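How I Make Carrot Soup on a Weeknight (and Freeze the Rest)

I've been making this soup since we moved to Nudham, where the only decent vegetable at the market for half the year is the carrot. You learn to love them! I've burned it, oversalted it, and one December I left the ginger in whole and served it to my in-laws. So this is the version I've settled on, and it feeds 5 people, or two people with plenty left for the freezer.

You don't need anything fancy. A saucepan with a lid, a knife you trust, a bowl to put the cut carrots in, and some way of blending at the end.
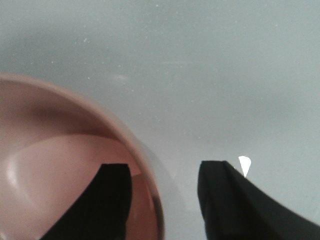

Page last changed: 18/12/2025

What goes in:
9 medium carrots
2 onions
A thumb of fresh ginger
A good spoonful of butter (or oil, if you're keeping it dairy free)
Enough stock to cover
Salt, pepper, half a lemon

Start with the onions. Chop them small, melt the butter over a low flame, and get them in there with a pinch of salt. Low really does mean low. I used to crank it up so I could get on with things, and then I'd have brown edges and raw middles, and the whole soup tasted a bit like a hot dog stand. Give them ten minutes or so with the lid on and stir when you remember.

While they're going, peel the carrots and slice them into coins. If the skins are thin and clean I just scrub them. Try to keep the slices about the same thickness, but don't fuss over it, it's all getting blended anyway.

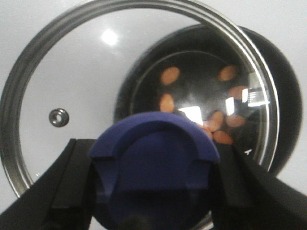
Simmering is where I went wrong for years. I'd boil the carrots hard, wander off, and come back to find half the stock on the stove and the other half in the air. What you want is a lazy bubble, the kind where you have to look twice to see it. A glass lid with a little steam vent in it is great for this, you can keep an eye on the carrots without letting all the heat out every time you get curious (and I get curious a lot). If yours is solid metal, tip it open a crack and listen for the bubbling instead.

Add the stock once the carrots have had a couple of minutes in the butter and onions. Grate the ginger straight in, please grate it, see above re: in-laws. The stock should come up just over the carrots and no higher. You can thin a soup in ten seconds, but thickening one takes all evening.

For stock I use the Penell vegetable cubes, one cube crumbled into hot water. They're on the salty side so I don't add any more salt until the very end. My sister-in-law swears by the Onsri powder and she may be right, I just never remember to buy it.
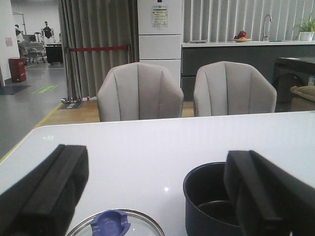

The saucepan, with its lid off to the side.

Twenty minutes is usually enough. Poke a carrot with the tip of a knife and if it slides off, you're there. If it hangs on, give it another few minutes. Old winter carrots take longer and there's no arguing with them.

Pull the pan off the heat and let it sit a while before you blend. I have an old Vultstead stick blender that sounds like a lawn mower, and it still gets everything smooth if I keep the head under the surface. With a jug blender, do it in batches, fill it halfway at most and 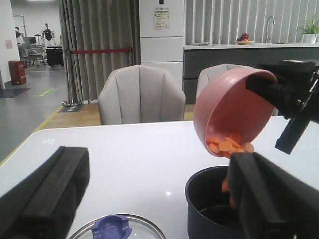
hold a dish towel over the top with the little cap out of the lid so the steam can go somewhere. I skipped that once and had orange spots on the ceiling until spring.

Now taste it. It'll probably want the lemon more than it wants salt, so squeeze that in first, then taste again. A bit more stock if it's gone gluey, and lots of black pepper.

To freeze it, let it cool right down, ladle it into tubs and leave some room at the top for it to expand. It'll look a little grainy when it thaws, so whisk it while you heat it up and it comes back together fine. I wouldn't add cream before freezing. Stir it in when you serve, or do what we do and put a big spoon of yogurt on top with some toast on the side.

Next up on my list is the parsnip version, which is still too sweet. I'll post it when I've fixed it.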